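Atelier partagé Skallo – Projet Driden : rapport d'avancement

À l'attention de Berenice Ochoa, fonds d'équipement Nidton 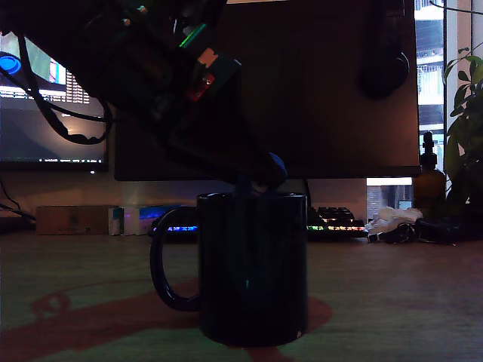 Le bras Driden, pince engagée dans l'ouverture d'une tasse, sur le bureau de Kilian Aigner.

28 mars 2020

Le présent rapport porte sur la deuxième tranche de la subvention. Le montage mécanique est terminé. Le câblage l'est aussi, à l'exception du capotage : l'électronique reste apparente le long du bras et le restera jusqu'aux essais de charge, pour garder l'accès aux cartes.

Travaux effectués

Gediminas Uibo a remplacé les 2 servomoteurs du poignet, dont le jeu dépassait la tolérance fixée au départ. Vija Butkienė a réécrit la commande de la pince – l'ancienne version fermait les doigts à vitesse constante, la nouvelle ralentit à l'approche de l'objet. Les réglages se font chez Kilian Aigner, sur des objets courants. La tasse sert de référence pour la descente verticale et la prise par le bord.

Dépenses

Les dépenses cumulées s'élèvent à 1 587 euros, servomoteurs et alimentation compris. Il reste à acheter le faisceau de câbles définitif. Le câble actuel forme une boucle à l'extérieur du bras et limite la rotation de la base. Le devis est joint.

Difficultés

La répétabilité n'est pas encore satisfaisante. Après 9 cycles, la position de la pince dérive de 4 millimètres et il faut refaire l'origine. Nous pensons à un défaut de serrage au coude, à confirmer. La documentation de montage a pris du retard, elle n'est rédigée que jusqu'au chapitre du poignet.

Suite prévue

Reprise du coude, pose du nouveau faisceau, puis essais de charge à l'atelier. La démonstration aux adhérents est maintenue en août. Aucune rallonge n'est demandée pour cette tranche.

Agnese Lepik, responsable du projet

Imprimer cette page | Envoyer par e-mail

Documents récents
Driden : rapport de la première tranche
Driden : liste des pièces et fournisseurs
Skallo : règlement des postes de soudure

Contact | © Atelier Skallo | Haut de page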